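Open house at the Duden kitchen showroom, Kollville

The week after Christmas is a strange time to look at other people's countertops, but Duden had promised coffee, and I had run out of relatives. The showroom sits behind the Grakia tile warehouse, past a parking lot that could hold 600 cars and held mine.

Theresia Koller runs the tours. Ours had 5 people in it, one of whom was Marcus Holloway, who wanted to know the price of everything before it was shown to him. The island in the first room costs $3,291 without its stools. Marcus wrote this down and looked pleased to be offended.

We spent longest at the sink. It is stainless steel, set into a white counter, with a black dish rack sitting down inside the right half, so the dishes stand in the sink and the counter stays free for mail and bananas. 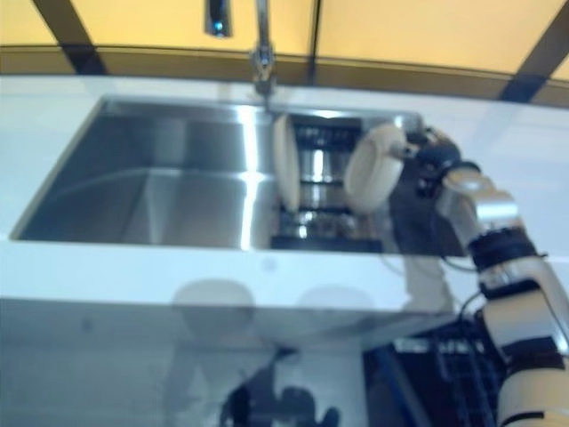
I have owned 2 countertop racks in my life and disliked both, mostly for the puddle. Theresia let us argue about whether a deep bowl deserves a place in a rack meant for plates. I say it does, on a slant, at the end. Marcus says bowls go on a towel — his mother's rule, apparently, and not open to discussion.

The coffee was in the last room, next to the brochures. I took one of each.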